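3. Gathering the Demonstrations

3.1 The table and the pieces

Most of what our policy knows about pushing objects it learned from people, and a fair part of the character of the final model comes down to decisions made at the table well before any training was started. We would like to spend a little time on those decisions here, partly because we had so much trouble finding them written down when we began, and partly because we changed our minds about several of them along the way.

The work surface is a pale wooden board fixed down on blue perforated pegboard, with the arm reaching in from the far side. We had a painted board at first, and it looked very smart, but the finish wore through in patches wherever the pieces were pushed most often, and we worried that the model would learn to follow the wear. Bare wood has its own grain and seams, of course, and these do stay put from one session to the next, but they have nothing to do with where people like to push things, and we were happy to live with them.

The Pudira set has eight blocks in four colours, with two different shapes to each colour: a red star and a red cylinder, a yellow hexagon and a yellow heart, a blue triangle and a blue cube, a green cylinder and a green star. We chose the pairing with some care. Because there are stars in both red and green, and cylinders in both as well, an instruction such as "push the star to the heart" is ambiguous, and the operator has to be told the colour. Other instructions can be given by shape alone. We wanted both sorts in the collection, so that the model would be made to pay attention to colour and to shape, and would have some practice at knowing when one of them was enough.
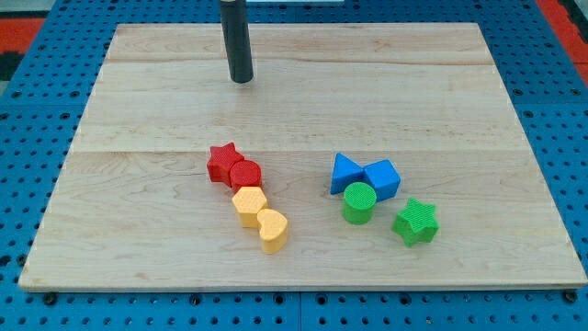 Figure 2. The Pudira blocks on the board in two loose groups, with the cylindrical end of the arm above the far part of the surface.

3.2 How a session runs

An operator sits down at the Lavoie console, reads a short instruction on the screen and carries it out by steering the end of the arm across the board. When the operator is satisfied, they press a pedal and the next instruction comes up. We don't reset the board between instructions. Wherever the last push left the pieces, that is where the next one begins, and we have grown very fond of this arrangement, as it gives us crowded corners and awkward tangles of blocks that none of us would have thought to set up by hand. It also keeps people in a nice steady rhythm, which matters a good deal more than we had guessed when we wrote the first version of the protocol.

The board is only cleared and laid out afresh at the beginning of a session, or when a piece has ended up somewhere the arm can't reach. For the fresh layouts we use one of three recipes: pieces scattered widely, pieces grouped by colour, or pieces placed in whatever way the operator fancies. The last of these was Aaliyah Gill's suggestion, and it produced a lovely variety of starting points, including quite a few long chains and rings that turned out to be hard for the early models to break apart.

3.3 Labels written afterwards

The instruction on the screen is not the only description we keep. Each recording is later cut into short stretches, and a second person, who has not seen the original instruction, watches every stretch and writes down in their own words what the arm did. We ask for plain everyday language, and we leave spelling and phrasing as they come. One labeller will write "nudge the green star away from the others" where another would write "shift the star a bit to the right", and we would much sooner have both than settle on a house style. Stretches in which two labellers disagreed about which piece was being moved were sent to a third reader, and if the matter still couldn't be settled they were left out of training altogether.

We began in November with the Dirkach annotation tool and moved over to Prulon partway through, mainly so that labellers could scrub back and forth without waiting for the video to load. Labels from the two tools are kept under separate tags in the release, and readers who would like to compare them are warmly encouraged to do so.

3.4 Things we would do differently

Our operators were all right-handed, and it shows. Pushes that travel from right to left are noticeably more common in the recordings, and the model is correspondingly more confident with them. We tried to correct for this by sampling during training, with modest success, but a broader group of operators would have been the better remedy. We also kept our sessions too long in the early weeks. Shortening them, and putting in a proper break, gave us smoother pushes and a much more cheerful room, and we recommend it to anyone planning a collection of a similar kind.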